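About Gurora

We started with 2 people and one packing bench at the Bolley warehouse. Now there are 21 of us, and we still eat lunch together most days!

We bring robots into workplaces where folks lift, sort and stack all day long. Beverley Haworth packed orders at Bolley for years before she joined us, and she runs every first visit. She spends the whole shift on the floor, asking people which jobs make their shoulders ache (they always have a list).

At Bolley the night crew used to move 990 cartons by hand. The arms carry most of those now, and the same crew plans the loads, checks the work and teaches the machines new jobs. Four of them have moved into full-time robot training, and we love seeing that.

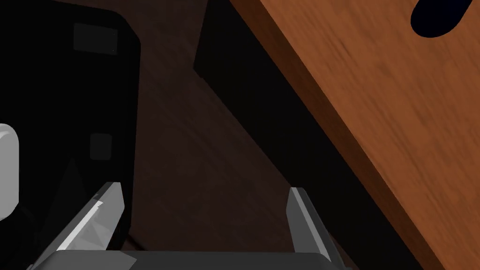

Adi Ong's team tries each new task in simulation before it gets near anyone's station. They look at the reach first, with the two fingers open and nothing between them, and at how close the right one comes to the shadow beside the big orange-brown board. Crew members sit in on these sessions and speak up a lot, which makes the work better.

Come by in December, when we open the shop to families.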